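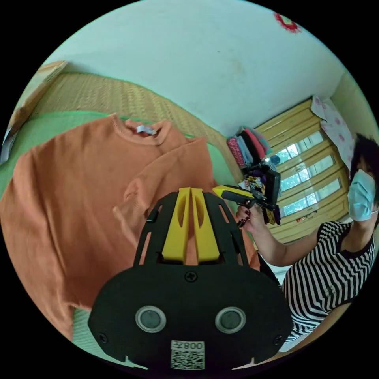 Figure 7.1 An orange knit sweater spread out flat.

Chapter 7
Caring for Clothing and Household Textiles

By the end of this chapter you should be able to:
identify the main fibre groups from a care label
explain why knitted and woven fabrics are stored differently
plan a simple storage system for a small household

Key terms: fibre, yarn, knit, weave, felting, pilling, colourfast

Most of the clothes in a household are worn out by washing, drying and storage as much as by wear. A jumper that is hung on a thin hanger for a season will often grow longer in the body and form points at the shoulders. A cotton shirt treated the same way will usually come to no harm. The difference lies in how the two fabrics are made.

A woven fabric has two sets of yarns crossing at right angles. It holds its shape well and stretches mainly on the bias. A knitted fabric is made of rows of loops, each pulled through the one before. The loops can open and close, so the fabric stretches in every direction and the weight of the garment can pull it out of shape.
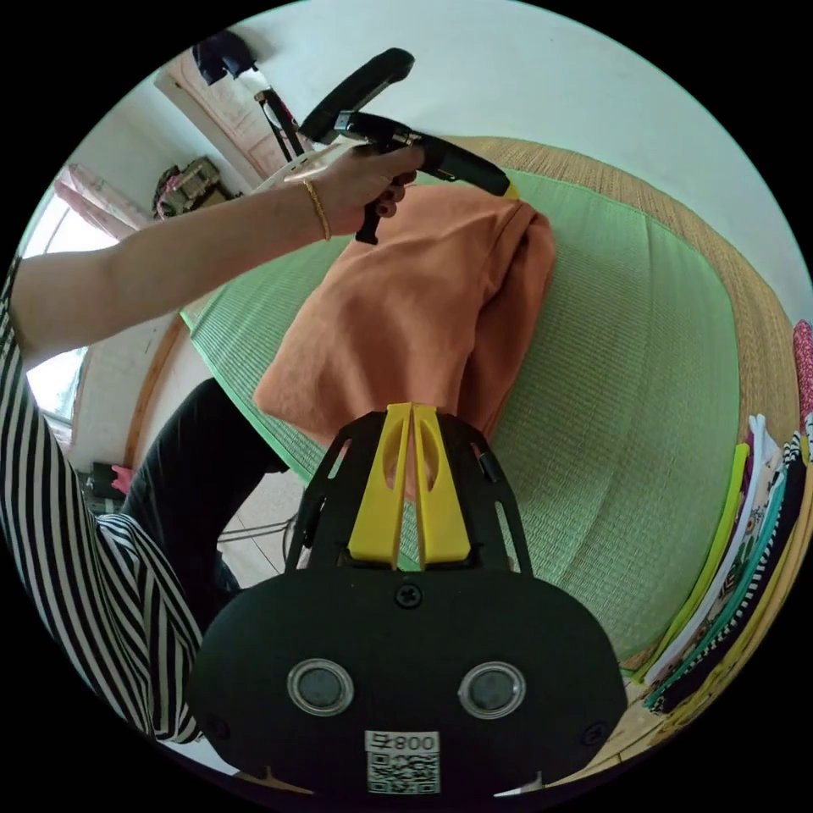
Figure 7.2 Fabric on a bed.

Folding is the usual method for knits. Lay the garment face down, bring in the sleeves, then fold from the hem upwards in halves or thirds. Heavy knits go at the bottom of the pile. Change the fold lines from time to time if a garment is stored for months.

Case study: the Driltstead wardrobe survey

Imelda Dalisay, a home economics teacher in Driltstead, asked 19 households to list every garment they owned. The lists came to 2745 items. Of these, 1834 had been worn in the past year. The rest were mostly knitwear, formal clothes and children's sizes that had been outgrown. Knitwear was also the group most often reported as damaged, and the most common complaints were stretched shoulders and moth holes.

Dalisay's students then sorted the damaged pieces by cause. You will use their categories in Activity 7.3.
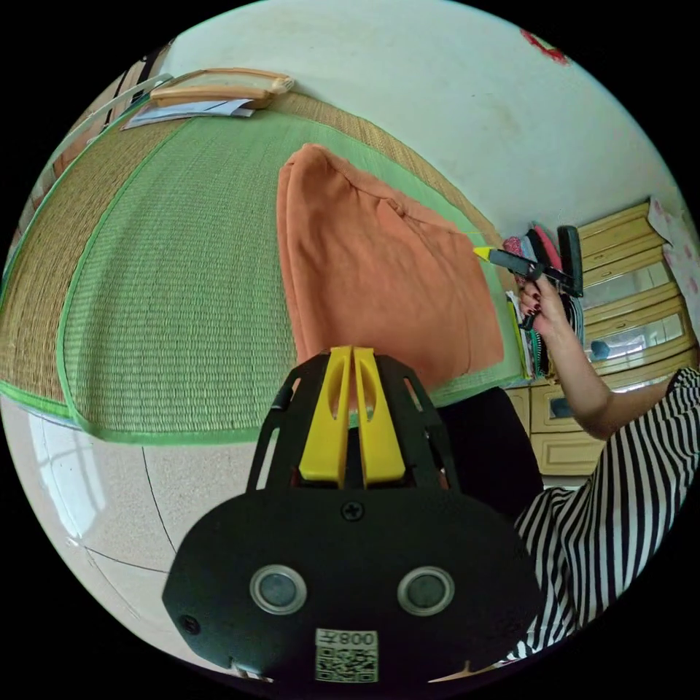 Moths need separate treatment. The larvae feed on wool, silk and other animal fibres, and they prefer cloth that carries sweat or food stains. Wash or air garments before they are put away, and check folded piles every 3 months. Cotton and acrylic are seldom attacked unless they are soiled or blended with wool.

Section 7.1 begins with the care label and the symbols printed on it. Bring one garment from home to the first lesson, with its label still attached.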